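Teil 4: Ziegel greifen und verlegen

Wenn ihr hier angekommen seid, stehen beide Arme fest auf dem Tisch, die Kabel sind durchgemessen und Pludero startet ohne rote Meldungen. Falls nicht, bitte zurück zu Teil 3, ich warte so lange! Ich habe das Ganze im Dezember zum ersten Mal in der Werkstatt aufgebaut und seitdem ungefähr jeden Fehler gemacht, der sich machen lässt. Die Anleitung ist auf dem Stand August 2026.

Vorbereitung

1. Tischplatte abfegen. Ziegel krümeln immer, und ein Krümel unter der Kante reicht, damit ein Stein kippelt.

2. Vorhang hinten glatt ziehen, soweit es geht. Ein paar Falten stören nicht.

3. Die Ziegel flach in den Arbeitsbereich legen. Zwischen einem losen Stein und dem Rest lasst ihr am Anfang lieber zu viel Platz als zu wenig, der Greifer braucht mehr Raum, als man denkt.

4. In Pludero das Profil »Laver« laden und die Geschwindigkeit auf 30 Prozent stellen. Ja, das ist quälend langsam. Lasst es trotzdem so.

Achtung: Beim ersten Anfahren bleibt eine Hand am Not-Aus und die andere in der Hosentasche. Der Ellbogen kommt tiefer runter, als man beim Zuschauen der Finger merkt.

Greifhöhe einstellen

5. Den Arm mit offenen Fingern über die Ziegel fahren und dort anhalten.

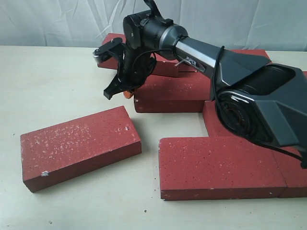 Asante schrieb mir dazu, man solle die Höhe lieber an jedem Stein neu abnehmen, die alten Ziegel seien doch nie gleich dick, und mit einem einzigen Wert fahre man sich früher oder später die Finger krumm. Stimmt leider. Ich nehme inzwischen den höchsten Stein als Bezug und gebe 2 Millimeter dazu — damit bin ich gut gefahren, aber wer die Geduld hat, misst jeden einzeln.

6. Höhe speichern. In meiner Einstellung steht der Wert 54 im Feld »Anfahrt«, bei euch kommt je nach Tisch etwas anderes heraus.

7. Greifen ohne Anheben testen: Finger zu, kurz warten, Finger auf. Verrutscht der Stein dabei, sitzt der Greifer schief zur Längsachse. Dann nur das Handgelenk nachdrehen, den Rest in Ruhe lassen.

Hinweis: Abgeplatzte Ecken sind kein Problem, solange die Finger nicht genau dort ansetzen.

Mit zwei Armen arbeiten

8. Den zweiten Arm in Pludero freigeben und ihm eine eigene Zone zuweisen. Die Zonen dürfen sich höchstens in der Mitte überlappen, sonst bleiben beide stehen und warten höflich aufeinander (bei mir einmal eine ganze Kaffeepause lang).

9. Ein Arm bleibt außen am langen Stein, der andere arbeitet neben der Lücke. Beide Finger­paare erst absenken, wenn die Kameraansicht ruhig steht.
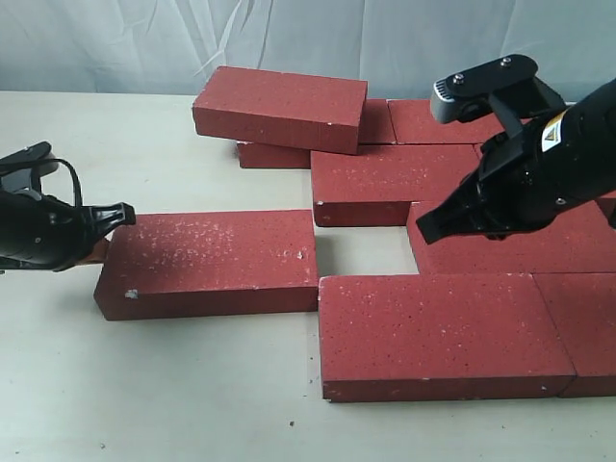 Abb. 2: Linker und rechter Greifer an der angefangenen Lage, dazwischen die freie Stelle.

10. Vor dem Einsetzen prüfen, ob ein Ziegel schräg auf den anderen liegt. So einen immer zuerst herunternehmen, notfalls von Hand und bei gesperrten Antrieben.

11. Den Stein senkrecht in die Lücke absenken. Nicht schieben! Beim Schieben wandert die ganze Reihe mit.

Wenn es klemmt

Fehler 198 heißt bei Pludero, dass die Finger mehr Kraft melden als erlaubt. Meistens steht dann ein Stein auf Kante. Arm hochfahren, Stein richten, Fehler quittieren und ab Schritt 7 weitermachen. Kommt die Meldung gleich wieder, liegt es fast immer am Greiferkabel, das sich irgendwo am Gelenk eingeklemmt hat.

Wie man die fertige Lage als Vorlage in Curholm ablegt, steht in Teil 5.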